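Osville Carpet Tile, Stondska Series

The Stondska is a level-loop carpet tile for offices, hallways and training rooms. The face yarn is solution-dyed nylon, so color runs through the full fiber and does not sit on the surface. Tiles are square and ship 8 to a carton. Mixed dye lots should not be laid in the same room; the lot number is printed on the carton end and on the back of each tile.

The backing is a cushioned composite with arrows showing pile direction. Lay all arrows the same way for a monolithic look, or turn every second tile a quarter for a checkered one. Quarter-turn layouts show seams more clearly under low side light, particularly in the lighter grays.

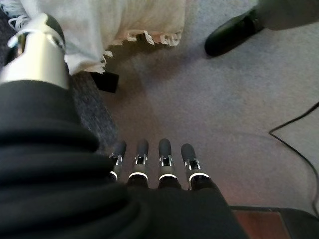 Subfloors must be flat, clean and free of old adhesive. Concrete should be tested for moisture before work starts. Let cartons stand open in the room for 27 hours at normal working temperature. Use the Kandpal release adhesive, applied with a foam roller, and wait until it turns clear before placing tiles. Dry laying is allowed only in rooms without rolling loads.

Vacuum daily in traffic lanes. Blot spills with a white cloth and plain water first. Solvent cleaners will soften the backing and void the wear warranty. A damaged tile can be lifted from one corner with a flat blade and replaced from attic stock; order 100 spare tiles for any floor that takes up a full level of a building.

Samples are cut from current production and may differ slightly from older lots. The data sheet was last revised 3/24/21. For project pricing and lead times, write to Indira Nambiar at the Plerkport sales office.

Contact | © Osville Floor Products, Plerkport | Back to top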